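처음 | 작업 노트 | 재료 | 장비 예약 | 연락

8월 작업 노트, 도형 블록과 단풍나무 도마

오전 9:10
어제 저녁에 걸어 둔 출력이 끝나 있었다. 베드 식은 것 확인하고 떼어냄. 스크레이퍼는 안 쓰고 손으로 비틀어서 뗐다. 첫 층이 살짝 퍼진 것이 몇 개 있어서 칼로 모서리를 한 번 돌렸다. 원기둥은 괜찮은데 별은 안쪽 모서리에 칼이 잘 안 들어간다. 작은 삼각줄을 쓰는 게 낫다. 삼각줄은 서랍 두 번째 칸 뒤쪽에 있고, 쓰고 나면 솔로 털어서 넣을 것.

필라멘트는 Zoltinitz 무광. 빨강은 지난번 롤에서 이어 썼고 파랑은 새로 뜯었다. 빨강 롤 무게 재어 보니 스풀 포함 1,701 g. 롤 옆면에 연필로 적어 둠.

표면은 사포질하지 않기로 했다. Gunvor는 윗면만이라도 갈자고 했는데 한 개 갈아 보니 그 부분만 허옇게 떠서 주변과 색이 달라진다. 무광이라 층 무늬가 크게 거슬리지 않고, 손에 쥐면 조금 까끌한 쪽이 덜 미끄럽다. 갈아 본 것은 폐기 상자로.

오전 11:40
하트 치수 문제. 도면대로 뽑으면 아래 뾰족한 끝이 너무 날카롭다. 끝에 라운드를 조금 넣은 파일을 새로 저장했다. 파일명은 heart_r2. 예전 heart는 지우지 말고 보관 폴더로 옮겨 주세요. 지난번에 Cristóbal이 옛 파일로 다시 뽑은 적이 있다.

정육면체는 수정 없음. 캘리퍼스로 세 방향 다 재었고 높이만 조금 낮게 나온다. 쓰는 데 지장 없어서 그대로 간다.

오후 1:30
도마 작업. Strand에서 받아 온 단풍나무 집성판인데 창고에 오래 세워 둔 탓인지 표면이 말라 있었다. 180번, 240번 순서로 결 방향을 따라 갈고, 젖은 천으로 한 번 닦아 결을 세운 다음 마르고 나서 240번으로 다시 가볍게. 미네랄 오일을 얇게 바르고 30분 뒤에 마른 천으로 닦아냈다. 두 번째는 생략. 한 번 더 바르면 색이 더 노랗게 갈 것 같다.

판재마다 색 차이가 있다. 거의 흰 것과 갈색기 도는 것이 번갈아 붙어 있는데, 오일을 먹으니 진한 쪽이 더 두드러진다. 옹이 자국이 희미하게 남은 곳은 만져 보면 걸리는 데 없이 평평해서 메우지 않았다.

오일 묻은 천은 펴서 바깥 난간에 널었다. 뭉쳐서 쓰레기통에 넣지 말 것.

오후 4:15
파란 타공 작업대를 치우고 도마를 눕혔다. 타공판 위에 바로 블록을 놓으면 작은 것들이 구멍 가장자리에 걸려 조금씩 기우는데, 도마를 깔면 원기둥도 똑바로 선다. 도마가 흔들리는지 네 귀퉁이를 눌러 봤고 괜찮았다. 미끄럼 방지 패드는 보류. Kitero 패드는 두께가 있어서 높이가 달라진다.

블록은 지금 여덟 개를 도마 한쪽에 올려 두었다. 색 조합은 아직 정하지 않았다. 파란 정육면체 두 개가 붙어 있으면 조금만 떨어져서 봐도 한 덩어리처럼 보인다. 다음 출력에서는 하나를 다른 색으로 바꿔 볼 생각이다. 별과 원기둥이 같은 빨강인 것은 그냥 둔다. 모양이 달라서 헷갈릴 일이 없다.
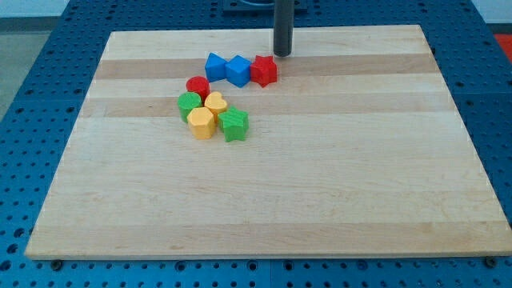 노란색은 롤이 얼마 남지 않았으니 하트를 더 뽑으려면 주문부터 넣어야 한다. 주문서에는 무광이라고 꼭 적을 것. 적지 않으면 유광이 온다. 도마는 내일 아침에 오일이 묻어나는지 흰 종이로 눌러 보고, 묻어나면 한나절 더 둔다.

댓글 3

Ronja Lindholm
heart 옛 파일 보관 폴더로 옮겼어요. 별도 모서리 라운드 넣은 버전이 있으면 좋겠습니다.

Cristóbal Acuña
옛 파일로 뽑은 사람 접니다. 그때 것 아직 제 서랍에 있는데 필요하면 가져가세요.

Sigrun Kvam
노란색 무광 주문 넣었습니다. 빨강도 같이 시켰어요. 삼각줄은 제가 쓰고 있으니 오후에 돌려놓을게요.

최종 수정: 8월, 오후 5:20

이전 글 | 목록 | 다음 글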